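Ternside Bedroom Laundry Set
README, version 3

Summary

Ternside is a collection of picture sequences about one household job: getting clothes off a bed and into a basket. It covers the garments, the bed they lie on, the floor between bed and basket, and the basket itself. The set holds 835 sequences recorded in furnished bedrooms. Labels are in plain English and follow the word list further down.

Sample pictures from one room: 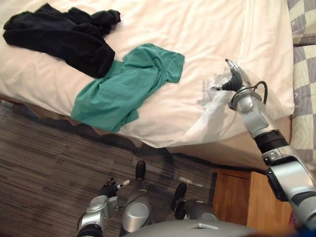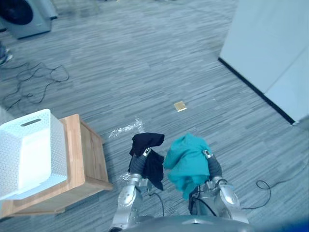
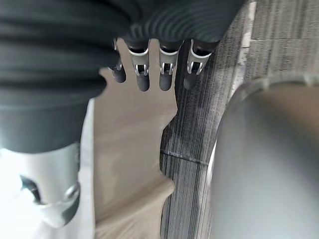
Contents

clothes/ – one folder per sequence, numbered from 0001
labels/ – one text file per sequence, same number as the folder
rooms.csv – one line per room, with floor type, bed covering and basket position
words.txt – the permitted garment and furniture names
splits/ – train, check and test lists

A sequence belongs to exactly one room. Rooms do not cross between the train and test lists. The check list draws on training rooms only and should not be used to report results on new rooms.

The task

Garments start on the bed. Each one is to be picked up, carried to the basket and put in. Folding is out of scope and is covered by the Rorkero set, which uses the same garment names. Bedding stays where it is. A blanket or pillow cover on the bed is never a target, including when a garment is lying against it.

A sequence is labeled "done" when every garment is inside the basket with no part touching the floor. A sleeve hanging over the rim is allowed. A garment dropped on the way and then picked up again still counts, and the drop is marked in its own column.

Garment labels

Each garment gets a name, a main color and a starting state.

Name: T-shirt, long-sleeved top, pants, sock, towel, other. Where a dark garment is bunched so tightly that a sleeve cannot be told from a leg, the label is "other" for the whole sequence. Do not relabel it from a later view.

Color: one word from words.txt. Teal and green are separate entries. Off-white bedding is entered as "white".

State: flat, loose, bunched or balled. "Loose" means spread out with wrinkles, outline still readable. "Bunched" means the outline is lost in at least one part.

Two garments that touch or overlap at the start carry the flag "contact". In the first sample picture, the teal T-shirt lies partly over the black garment on the white sheet. This is a contact pair, with the T-shirt marked "loose" and the black garment marked "bunched".

Room labels

Bed: the sheet is described by color and by whether it hangs over the side. A patterned covering goes in the second bedding column.

Floor: carpet, bare or mixed. Striped carpet is entered as carpet, with the pattern in the notes. Pattern matters when small dark items are being looked for, and users have asked for it.

Basket: color, position (floor, cabinet, chair) and whether it is empty at the time of the label. The basket in the second sample picture is white plastic with a rectangular handle slot, standing on a low wooden cabinet, and is entered as "white, cabinet, empty".

Loose items: anything lying on the floor that is not a garment. Use "cable", "wrap", "card" or "other". They are left in place and are not targets. A small square that could be a sticky note or a card is entered as "card".

Label checks

Labels were entered by one reader and checked by a second. Differences were settled by taking the less specific name. Most concerned bunched versus balled, and the two states can be merged without harm to the other columns.

Known problems

– In 70 sequences the basket position was first entered as "floor" when it stood on furniture. Corrected in version 3.
– Black garments have weak fold detail. State labels for them are less reliable than for lighter colors.
– Socks are under-represented. The Cullitard add-on is planned for May and will contain socks only.

Loading

The Chin reader opens all three folders directly. Set the row limit to 2000 or higher, as the default cuts rooms.csv short without a warning. Text files are UTF-8, with commas as separators and no quotes.

Changes

Version 3, 4/4/23 – basket positions corrected, "contact" flag added, loose items column added.
Version 2 – garment names aligned with Rorkero.
Version 1 – first release.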